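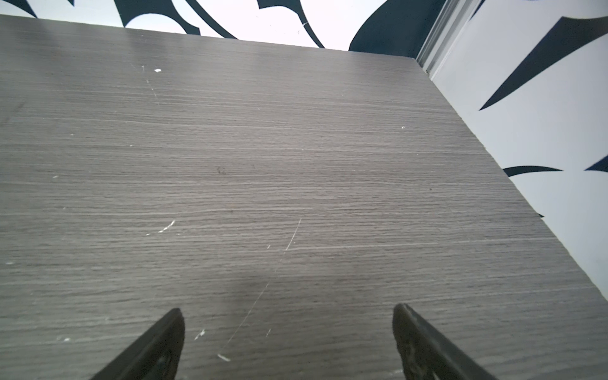
*A gray wood-grain tabletop with a few scratches.*

June 7, 2023. Kembridge library reopens its reading room next week after 11 months shut. Roof leak, then a bigger roof leak, then a long wait on slate. The building dates from 1937 and most of the roof was still original.

Contractor Vasseur finished the last section Friday-ish, per the branch office. New gutters on the Salari Street side. Ceiling patched and painted. Heating untouched, that comes in November if the county money holds.

"People kept asking at the desk every single day," said branch manager Juwita Ginting. "I'm just glad to have an answer for them."

Hours go back to the old schedule, closing at 8 most nights. Local history shelves are staying in storage untill the humidity readings settle. Ask at the desk, staff can pull boxes with 48 hours notice.

Kids' hour is back too, upstairs, ages 3 to 6. Sign-up sheet by the stairs. 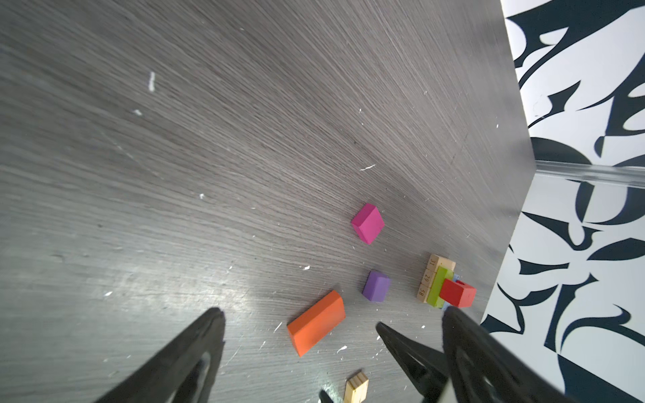
## Parking

Wirnis Lane lot is still half fenced off. Two spaces by the side door are for permit holders only, and yes they are ticketing. Street parking free after 6. The number 2 bus stops out front agian from Monday's timetable on.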